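Section 4. Hanging the Backdrop and Adding Letters

The Plonard backdrop kit is made for craft tables, classroom corners and small display booths. Assemble the stand as shown in Section 3 before you start. Two people make the job easier, but one can do it with the crossbar set at its lowest height.

What you need

Plonard crossbar and 2 uprights
Fabric panel
Clips (bag B)
Letter set, if ordered
Soft brush or lint roller

Hanging the fabric

1. Place the uprights behind the table and tighten the foot screws by hand. Do not use pliers.
2. Lay the fabric face down on a clean surface and find the sleeve along the top hem.
3. Slide the crossbar through the sleeve until the same length of bar shows at each end.
4. Set the crossbar on the uprights and press down until both ends click.
5. Let the fabric hang for 30 minutes before you trim or clip it. Fold lines from the packaging will ease under the fabric's own weight.
6. Clip the lower hem to the back edge of the table.

CAUTION: Do not hang anything heavier than 300 grams from the crossbar. The stand can tip forward.

Note: The Losow travel stand has no click fitting. Tie the crossbar with the straps supplied and check the knots each time you move the stand.
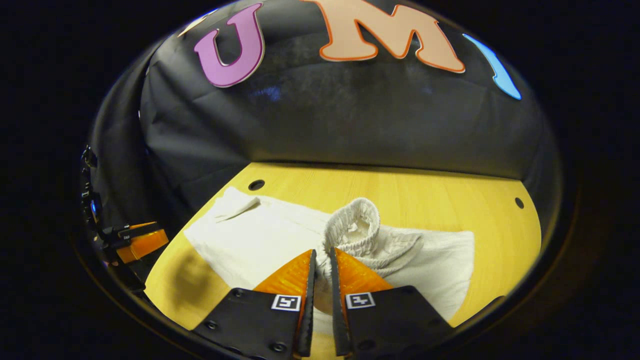 Figure 4-2. Letters along the top of a black backdrop.

Adding letters

1. Brush the fabric where the letters will go. Dust keeps the pads from holding.
2. Set the letters out on the table first and check the spelling and spacing.
3. Peel one pad at a time and start with the middle letter – it is easier to keep the word centered this way.
4. Press each letter flat for a few seconds.
5. To remove a letter, hold the fabric tight with one hand and peel slowly from a lower corner.

Note: Pads can be reused 2 times. Replacement pads are sold under the Viludmont name.

Care

Steam the fabric from the back on a low setting. Take off all letters first. Do not bleach or tumble dry.

Text checked by Noel Mangubat, Sep 19, 2018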